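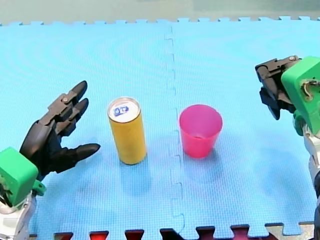
Call for Participants: Household Hard Water and Laundry Wear Study

Hirovance is recruiting households for a field study of fabric wear under hard water conditions. Applications are accepted until 31 October 2019. Washing starts in January and continues until each household has completed its assigned number of cycles.

Background

Hard water carries dissolved calcium and magnesium. Both react with soap and, to a lesser extent, with detergent, and the resulting residue stays in the fabric after rinsing. Cotton towels in hard water areas are commonly reported to feel stiff, lose absorbency and turn gray. Most published wear data comes from laboratory machines running a single program with a standard load. Loads in the home vary in size, soil level, temperature and drying method, and laboratory results do not transfer well to them.

The study compares three treatments: detergent alone, detergent with a powdered softening agent (Deltum), and detergent with an in-line ion exchange cartridge fitted to the cold supply hose. Households are assigned to a treatment by lot. Requests for a particular treatment cannot be considered.

Who can apply

Applicants must be 18 or older and must live in the Mahlangu or Ulto supply district. The address must be connected to the public supply. Private wells are excluded, as are addresses with a whole-house softener, including one that is installed but switched off.

The washing machine must be a front loader in working order with a selectable 40-degree cotton program. Washer-dryer combinations are accepted if the drying function can be disabled for the study loads. Top loaders are not accepted in this round. Shared machines in apartment basements are not accepted, because the supply hose has to be reached for the cartridge and the meter.

Households must expect to run at least two cotton loads per week. Applicants who plan to move, replace the machine or be away for more than three consecutive weeks should wait for a later round.

Persons with a known sensitivity to laundry detergents should not apply. The detergent supplied is unscented but contains enzymes. 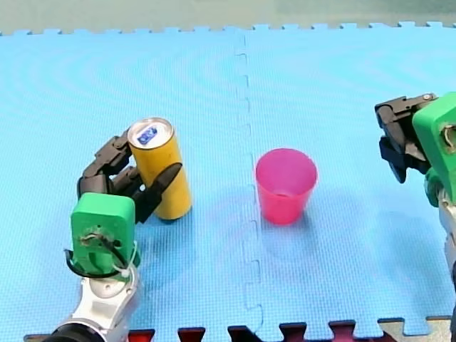 Page 2

What participants do

Each household receives a set of 10 test swatches sewn into the hems of plain white cotton towels. The towels are used and washed as ordinary household towels. They must go into every study load and must not be washed separately, bleached, ironed or treated with fabric softener.

For each study load the participant:

- weighs the dry load on the scale provided
- doses detergent with the scoop provided, level and not heaped
- runs the 40-degree cotton program without extra rinse
- enters the load weight, the meter reading and the drying method on the log sheet

Line drying and tumble drying are both permitted. The household should choose one method at the start and keep to it. If the method has to change, mark the change on the log sheet on the day it happens.

Every 10 cycles, one towel is withdrawn and returned in the prepaid envelope. The number on the label indicates which towel is due. Towels must be fully dry before they are sealed in the envelope. A towel returned damp cannot be tested and will not be replaced.

The study ends for a household at 100 cycles. Most households are expected to need just under a year. There is no advantage in finishing early, and loads should not be split to raise the cycle count.

Installation

A technician fits the water meter and, where assigned, the cartridge. The visit takes less than an hour. The machine must be pulled far enough from the wall for the hose connection to be reached, and the shutoff valve must turn by hand. If the valve is seized, the visit is rescheduled after the applicant has had it repaired. Repair costs are not covered.

All fitted parts are removed at the end of the study and the original hose is reconnected. Tenants need written permission from the landlord before installation. A one-page form for this purpose is sent with the acceptance letter. 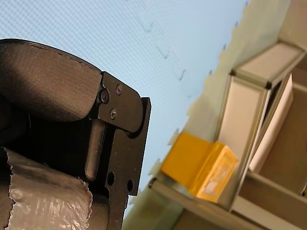

Cartridges are sized for 2,000 liters. The technician calculates the replacement interval from the machine's rated consumption and writes it on the cartridge housing. Participants in this group exchange the cartridge themselves. The exchange needs no tools. Spent cartridges go back in the carton in which the new one was delivered.

Participants in the powder group add Deltum to the main wash compartment together with the detergent. It must not be placed in the prewash compartment. Store the powder closed and dry; clumped powder should be reported and will be replaced.

Measurements

Returned swatches are conditioned and then tested for tensile strength, mass per unit area, ash content, whiteness and water uptake. Ash content is the primary outcome. Supply hardness is sampled at the kitchen tap on installation and again on removal. Households may request their own two hardness readings. Swatch results are released in grouped form only.

Compensation

Participants receive detergent for all study loads. A payment of $100 is made on completion. Households that withdraw after the halfway point receive half of this amount. No payment is made for earlier withdrawal. The towels not withdrawn for testing remain the property of the household.

Withdrawal and data

Participation can be ended at any time in writing and without giving a reason. The meter and cartridge must be made available for removal within three weeks. Log sheets are stored under a household number. Names and addresses are held separately and are deleted once payment has been made.

Number of places

There are 800 places, divided equally between the two districts. If a district is oversubscribed, places are drawn by lot among eligible applicants. Unsuccessful applicants are placed on a reserve list unless they ask to be left off it.

How to apply

Complete the application form and attach a copy of the washing machine rating plate, or write out the model number, rated capacity and year of purchase. State the number of persons in the household, the usual number of loads per week and the drying method. Incomplete forms are returned once for correction.

Forms are available from the Hirovance field studies office and at the customer counters of both supply districts. One application per address.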